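Home | Ask | Topics | Knitting & Sewing | Log in

How do I wash a hand-knit sweater without it growing two sizes?

Asked by Liam Ashworth, 11/14/19
Share 10 | 3 answers

So my aunt left me a box of sweaters and I've already ruined one (it went in with the towels, I know, I know). The rest have no labels. I think they're cotton but I'm only guessing! Is there a safe way to do this at home, or do I have to pay the cleaner? They want 90 dollars for the lot.

Chi-keung Tseng answered
67 people found this helpful

Don't pay the cleaner! Fill the sink with cool water, add a tiny squirt of baby shampoo, push the sweater under and leave it alone for 10 minutes. No rubbing, especially if there's any embroidery. Drain, rinse, then roll it up in a big towel and kneel on it.

Pink knit, straw mat:

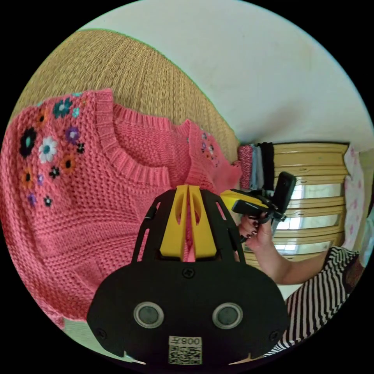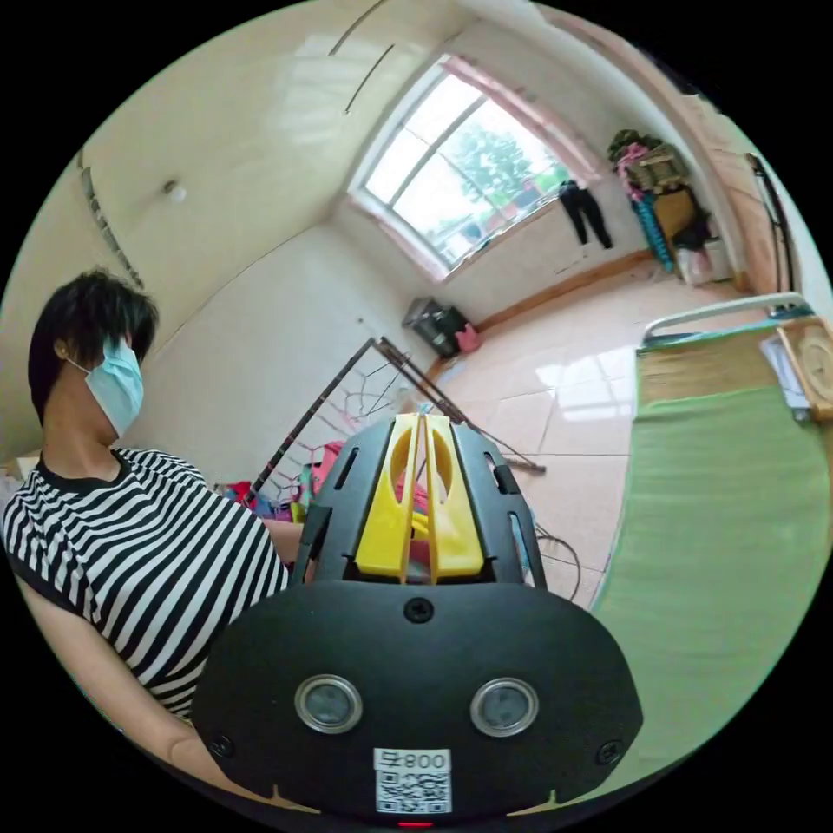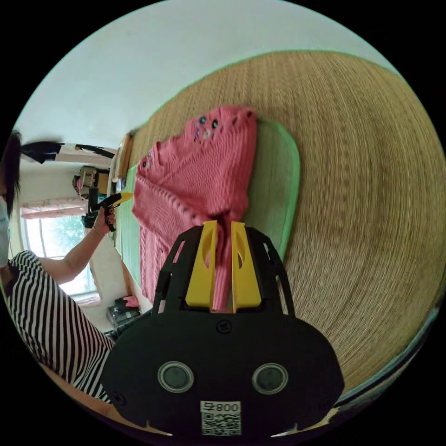
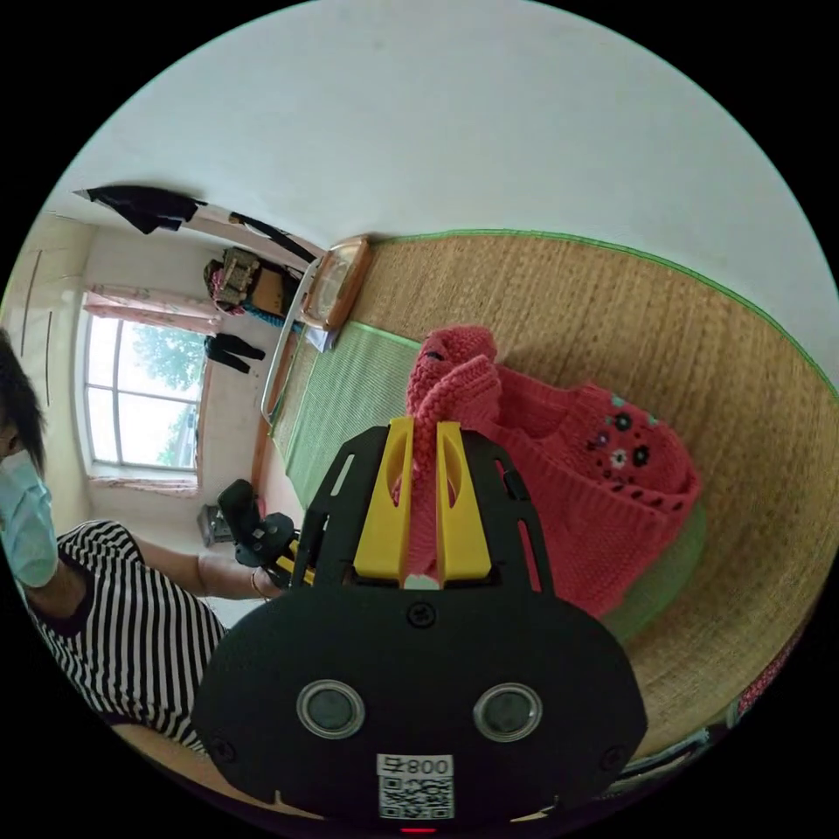

Then the drying, and please don't hang it. Wet cotton is heavy and the shoulders will end up at your elbows. Pat it back into shape on something that lets air through, turn it over after a night, and keep it out of the sun. Mine usually take two days in September, longer once it gets cold.

Yang answered
2 people found this helpful

Delicate cycle in a mesh bag. Never had a problem.

Hoter885 answered

what if its wool tho

Comments (4) | Share | Report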